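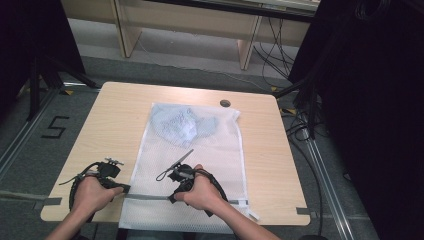

How to zip a mesh laundry bag with hand-held grippers

We started this at Lendley in March, and I was the slow one! My old job was folding. Now I spend half my shift showing the automation how folding people do things, and the pay grade went up with it.

1. Lay the bag flat, zipper end toward you.
2. Push the garment up into the far half.
3. Pin the fabric beside the zipper with one gripper – lightly, mesh snags.
4. Pull the tab with the other, slow and level.

Swap out after 14 bags. My wrists complained long before I did, so we asked for shorter turns and got them.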